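Budgeting for hand-held gripper kits and consumables over a first year: what should be in the request?

Procurement and Equipment Planning board
Posted by Girnia Community Programmes Office
July 15, 2021
Tags: budgeting, grippers, spare parts, quotations, household handling

Our organisation is preparing a capital request for a small manipulation programme, and I would be grateful for guidance from members who have taken a comparable request through approval.

The programme will record everyday handling tasks in ordinary homes using hand-held grippers. The recordings will later support the training of a robot arm, which is to be purchased in the following financial year and does not form part of this request. The tasks are domestic in character: sorting wrapped food items, placing objects into boxes and jars, folding small cloths, and clearing tables. Participants will work in their own living rooms and kitchens. We have no laboratory and do not intend to lease one.

The approved planning envelope allows for 8 hand-held units. We have received indicative pricing from two suppliers, Kamasell and Lakatos. The Kamasell quotation is lower per unit but lists finger pads, batteries and carry cases as separate items. The Lakatos quotation bundles these but ties us to a service agreement with an annual renewal. Our finance area has asked for a single figure covering the first year, with a contingency, and has indicated that supplementary requests during the year will not be considered favourably.

I would appreciate advice on the following matters. First, what proportion of the hardware cost should be set aside for consumables and spares. Secondly, whether the objects used in the tasks should be budgeted as equipment, as consumables, or at all. Thirdly, whether it is prudent to purchase all units at the outset or to stage the order. Any advice concerning freight, insurance or data storage would also be welcome, as the draft request is presently silent on all three.

For completeness, our asset threshold is $2000. Items below that value are expensed in the year of purchase.

Comments on this post

Mollgate Equipment Desk: Could you confirm whether the units will remain with participants between sessions, or be returned to a central store? It affects the insurance line considerably.

Girnia Community Programmes Office: They will be returned to our office after each visit. We have one lockable cupboard and access to a pool vehicle.

Mollgate Equipment Desk
Accepted by the original poster

Thank you for the clarification. We administered a programme of similar size and offer the following from our own records and errors.

Consumables and spares. We set aside 25 per cent of the hardware cost for the first year and spent nearly all of it. The greater part went on finger pads. Pads are the component in contact with every object, and they pick up sugar, dust, flour and fabric lint at a rate that surprised our finance area. A pad that has lost its grip will still function well enough for an operator to complete the task, and the wear is therefore easily overlooked until someone reviews the recordings. We recommend ordering pads in full sets so that both fingers are always replaced together. Mismatched pads were the most common cause of sessions being set aside in our first quarter.

You should ask both suppliers for a written price on pads that is held for the full financial year. In our case the quoted hardware price was firm and the pad price was not.

Staging the order. We would advise against purchasing all units at once. Order half, operate them for one quarter, and exercise an option on the remainder at the same unit price. Suppliers will generally agree to such an option if it is requested before the purchase order is issued, and will seldom agree to it afterwards. Please check that your threshold is applied per unit and not per order. Our own finance area took the second view, and we were required to resubmit on the capital form.

Batteries. Allow two per unit and one charger for every two units. Lithium batteries shipped separately from the device may attract a dangerous goods surcharge on domestic air freight. If your homes are within driving distance, this will not matter after the initial delivery.

Service agreement. Read the exclusions. The agreement we were offered covered electronics and calibration but excluded pads, pivots and link arms, which are the mechanical parts most exposed to wear and knocks. An agreement of that kind is of limited value to a programme working on domestic furniture, where units are set down on hard surfaces and occasionally fall from them.

Insurance. Your general property policy may limit cover to your own premises. Ask your broker for a portable equipment extension, and retain serial numbers and purchase dates in one register.

Storage. Budget for two copies of all recordings in separate locations. This was the line we most underestimated. We suggest recording for one week on a trial unit and multiplying from the result, as the suppliers' published estimates assume shorter sessions than most households produce.

Lakatos Users Group, regional contact

Just buy the bundle. We have had ours for a year with no problems and the case alone is worth it. The renewal is negotiable if you ring them before June.

Northern Household Trials Coordinator

I agree with most of the advice given by Mollgate Equipment Desk and wish to address the question concerning task objects, which has not yet been answered.

Task objects should be budgeted, and they should be budgeted as consumables. Our first submission omitted them on the assumption that participants would use whatever was at hand. Many were willing to do so, but the practice creates two difficulties. Households should not bear the cost of items that are crushed, torn or opened in the course of handling, and a purely incidental selection tends to repeat itself from home to home. We now provide each household with a modest allowance against receipts and a short guide to the kinds of item sought.

For sorting tasks, individually wrapped snacks and sweets have proved the most economical category available to us. A single mixed purchase gives crimped packets, twisted foil and clear wrappers in several sizes, and most of it may be reused until the packaging deteriorates.

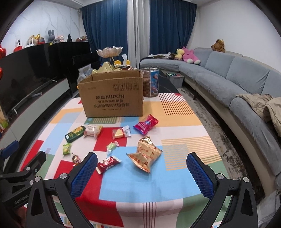

We allow 100 wrapped pieces per household for each round of sessions, bought at ordinary retail prices. Bulk confectionery purchased from a wholesaler was cheaper by weight, but every piece was the same shape and the saving was not worthwhile. Containers may be reused from the household's own recycling. A plain cardboard carton and a wide-mouthed jar are sufficient for most placement tasks, and neither requires a budget line.

We leave the household's furnishings as they are. An earlier version of our plan included a neutral mat for every participant, and the mats were purchased, distributed and then withdrawn. The future arm will be expected to cope with patterned tablecloths, glossy surfaces and ornaments standing close to the working area, and the money spent on mats would have been better applied to additional household visits. I would suggest you strike out any such item if it appears in your draft.

I would add three smaller lines that are commonly missed:

Cleaning supplies for the pads and cases, including lint-free cloths and whatever cleaning agent the supplier approves in writing. Some agents will void the warranty.

A participation payment or gift card for each household, which your finance area may wish to code separately from goods.

Staff time for the return, inspection and recharging of units. We allow half an hour per unit per visit. It is tedious work and will be done poorly if it is not rostered.

On the choice between the two quotations, I do not believe a comparison is possible on the information given. You should ask Kamasell to price the same bundle that Lakatos has offered, and ask Lakatos to itemise theirs. Both requests are routine. Until you hold two quotations in the same form, I would not put a figure before your finance area.

Comments on this answer

Girnia Community Programmes Office: This is most helpful. Would you recommend that the allowance be paid in advance or reimbursed?

Northern Household Trials Coordinator: In advance, by gift card, with receipts returned at the end of the round. Reimbursement was slow, and we lost two households over it.

Mollgate Equipment Desk: We concur on the mats. Ours are still in a storeroom.

Girnia Community Programmes Office: Itemised quotations have now been requested from both suppliers. The mat line has been removed and the pad allowance increased to the percentage suggested above. I will post the final budget structure in this thread once it has been approved.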